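Bench notebook: drawer dividers and the felt glue trial 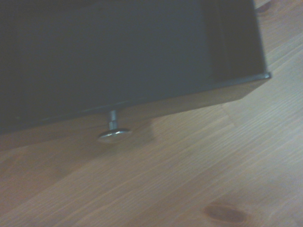
Last changed Aug 26, 2023 by Clifford Ross

Picked up again on the glue question from January. Short version of where it stood: the hide glue held the felt but bled through at the corners, and the white glue stayed put but went stiff and left hard spots you could feel with a fingernail. Pelletier wants the cutlery trays lined by the end of the month, so I need to settle on one and stop fiddling.

Cut 6 test strips of the green wool felt, all from the same end of the roll, and 6 of the cheaper blend. Backing is offcuts of the poplar we used for the Tullon cabinet, sanded to 150 and wiped down. Marked each one on the back in pencil. The marker I used last time soaked into the wood and came up through the pale felt.

Glues this round:

Hide glue, fresh batch, thicker than in January. Brushed on, left until it grabbed a fingertip, then felt laid down and rolled.

White glue, thinned a little with water, spread with the notched card.

Basterus contact paste, from the tub Pelletier left. No instructions on the lid. I put it on both faces and waited until it went dull.

Notes as I went. The thicker hide glue is a big improvement. No bleed on the wool. Slight bleed on one of the blend strips, along the cut edge, where I had loaded the brush too heavily. It scraped off with the back of a chisel.

Thinned white glue was worse than straight. It wet the felt right through and the strip shrank as it dried, so there is now a gap along one long side. Not doing that again. If we use white glue at all it goes on straight and thin.

The paste sticks hard and fast. Too fast for me. I got one strip down crooked and could not shift it, and pulling it up tore the felt. On a short divider it would be fine. On a full drawer bottom I would want a second pair of hands and a sheet of waxed paper to slide out as we go. Smell was still strong after lunch, with the back door open.

Peel test: clamped each strip to the bench edge and hung the spring scale from the loose end. I did not trust the numbers enough to write them all down because the clip kept slipping on the blend. On the wool, the felt gave out before either the hide glue or the paste did. That is all I need to know.

Dividers: the Clotgate job needs them removable, so no glue on the slots. Tried a slot the width of the saw kerf plus one pass with the 220 paper. Slides in by hand, does not rattle. Keep that setting. The fence is still locked there with tape over the knob, please leave it.

Felt order: 50 feet of the wool in green. Ask if they will cut it in 2 pieces so it fits on the rack.

Still to do

Leave the strips on the shelf over the heater for a week and look again.
Try hide glue on a curved piece.
Find the lid for the small glue pot.
Ask Pelletier whether the trays need felt up the sides or only on the bottom. The drawing shows both.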